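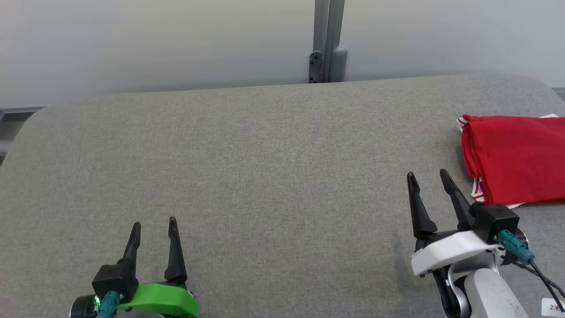
9 October 2024
By the business desk

Laundry and textile care firm Vondedia has set aside money for a second two-armed folding robot, to be bought in February if the current trial meets its targets. The company handles garments for sports clubs and small hotels from its site on Torero Road.

The budget covers the arms, grippers, a padded work surface and a service contract lasting 18 months. Spare fingers and cables have been given their own line. In the first plan they came under general maintenance, and the money ran out early.
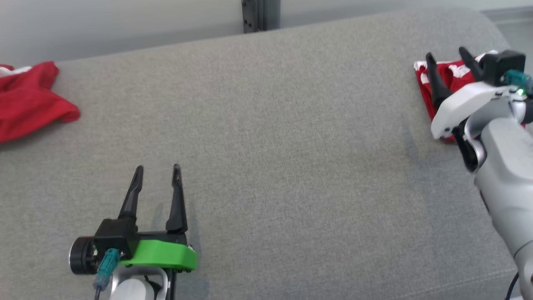 Three suppliers were asked to quote. Ahmadpour, which supplied the first set of arms, offered the shortest delivery time. Skekonia came in cheaper but does not include training for staff. The third bid was withdrawn in the summer.

Vondedia wants the trial to cover 1,026 garments before it signs anything, mostly shirts and other soft items. It has also asked both remaining bidders to price a lease, with the option to buy at the end.

Floor space is the other question. A second station would mean moving one of the sorting tables, and the electrical work has yet to be costed. A decision is expected before the end of the year.

Contact the newsdesk | © 2024 | Back to top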